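Visit to Kisard, open day

I went to the open day of Kisard with one question: can a machine do small chores at home or in a shop yet? The tour was 90 minutes and the group was small.

Fiorella Mazza showed us first the locker room. The chore there is simple to say – open a door, put a thing inside, close it. A person does it with two hand-held grippers, and the robot must learn from this.
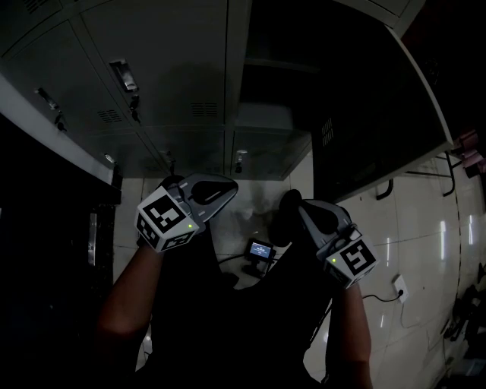 What the robot can do

In the next hall the robot tried a door with a handle. It needed 3 attempts. Tarık Avcı told us they have 900 recordings of this task and want more before December.

My opinion is not yet, but I would like to come again. The coffee was very good.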